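What the arms did to my Mondays-through-whenever

I have worked at Turkalley for long enough to have trained on three different packing lines, and when people at a barbecue hear we "have robots now," I get the same two questions. Did they fire anybody? And is it creepy? No, and a little, at first, mostly at night when I was closing up alone.

What I'd like to talk about is the stuff in between, because I think most of the talk about automation skips it. It goes straight to the jobs that vanish or the jobs that get invented, and I'm in neither group. I'm still here, same badge, same locker with the bad hinge, and my day is pretty different from what it was last September.

We sort and pack kitchen sets and toys for small shops. It used to be all hands. You stood at a table, you picked a cup, you picked a bowl, you wrapped, you boxed. On a good shift I'd get through 500 boxes and my wrists would let me know about it in the car. I won't pretend I miss that part (my wrists sure don't).

But here's a thing I did not expect to miss: being good at it. I was fast! Tatu Bakilana and I used to race on the last pallet of the shift, and people would come over and watch. Being quick with your hands was how you got respect in that building, and you could earn it without a degree or a nice way of talking. Now the person everybody goes to is whoever can figure out why the gripper won't close on a bowl.

Sometimes that person is me, I'm happy to report. Since the winter I've spent half my shifts in what we call the Simiyu room, where new pick jobs get tried out before they go anywhere near the floor. You put a few things on a white cloth, you run the arm, you watch, you move something over an inch, you run it again. It's slow, fussy work, and I like it more than I thought I would.

My boss, Devendra Awasthi, calls it "teaching," and I push back on that every time. When I taught Gianni Melis to pack, he talked back, he got bored, he found a better way to fold the paper and I stole it from him. You don't get that from an arm. You get a blue thing picked up, and then you get to decide whether you're happy with how it was picked up.
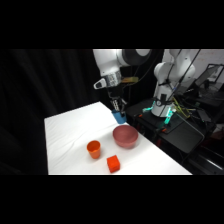

So who gets the good part?

My real complaint is about who gets to sit in that room. There are 112 of us across both shifts and the Simiyu room has chairs for two. I got in because I happened to be standing near Devendra when he needed a body. Hamisi Lema, who knows more about how a cup wants to be held than anyone I've ever met, works nights, and nights don't get asked. He's still out there feeding the line, which is the dullest job in the place now that the picking has been taken out of it.

That bugs me. If the interesting half of a job goes to a small room and the boring half stays on the floor, then the floor got a worse job, even if every single paycheck is the same as before. Management here will tell you nobody lost anything, and on paper they're right — but go feed a line for eight hours and then tell me.

I'd fix it with a rotation. Two weeks in the room, then somebody else's turn, nights included. Yes, it would slow the tests down. Devendra says nearly 800 hours went into the last set of jobs and he doesn't want beginners adding to that. Fine, but I was a beginner too, and I'd bet Hamisi would spot a bad grip before I'd finished my coffee.

I wrote all this up, more politely, and handed it in on 5th February. So far I've heard that it's "being looked at." Tatu has already put her name down for the first turn, and she says if the arm wants to race, she's in.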